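Grivano Bin Sorting Set

README, last changed Monday, January 31, 2022

What's in it

Grivano is a set of short recordings of small storage containers being arranged on a worktable. The containers are the kind people keep in a pantry, a craft closet or a desk drawer: plastic bins, clear boxes, mesh baskets. The set covers picking them up, moving them, lining them up and putting small items in and out of them.

There are 1409 recordings. Of these, 1347 have been checked and are listed in index.csv. The rest are in the unchecked folder and may have wrong labels or a late start. Use them if you want more material, but leave them out of anything you plan to compare with other people's numbers.

Folders

checked/ has one folder per recording, named by number.
unchecked/ has the same layout, without the notes file.
containers.csv lists each container with its type, color, outside measurements and whether it has a handle.
layouts.csv gives the starting and ending arrangement for each recording.
index.csv ties everything together by recording number.

Container types

The container list has 55 entries in 16 types. Type names are short and go by material and shape, for example "bin, plastic, tall" or "basket, mesh, small". Two containers of the same model get separate entries if one is scratched or bent enough to tell apart. Lids are listed on their own line. A handle cutout counts as a handle. Labels and price stickers were taken off before recording where they would come off cleanly.

Clear containers are marked "clear" in the color column even when the plastic is a little cloudy. Expect these to be the hard ones. Their edges are easy to lose against a light tabletop, and one clear box behind another can look like a single object. If you only want opaque containers, filter on that column.

Tasks

line_up: containers end in a row along the back of the table.
fill: small items go from the table into a named container.
empty: the reverse of fill.
swap: two containers trade places.
nest: a smaller container goes inside a larger one.

Each task has a one-sentence instruction in plain English. Wording varies from recording to recording, so "the mesh one" and "the black basket" can mean the same thing. Use the container number in layouts.csv when you need to be sure.

Setup

All recordings use the same kind of butcher-block top. It has scuffs, and we did not sand or oil it between sessions. Wire stands are sometimes on the table and are not counted as containers.
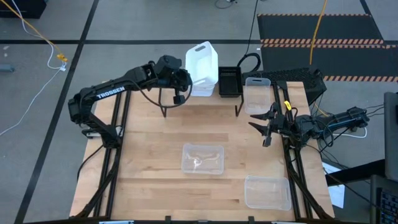

Figure 1. Worktable with white bin, small black mesh basket and clear containers.

Known problems

Measurements in containers.csv are in millimeters, except for the Vorkport baskets, which were entered in inches. This will be fixed in the February update.

A few "nest" recordings are labeled "fill". If you find one, send the recording number.

The Hubáček boxes were bought in two batches with slightly different rims. They share a type name.

Contact

Hedvika Zeman maintains the container list and the layouts file. Corrections to either can go to her through the Clorkeck issue page. Please include the recording number and the column name.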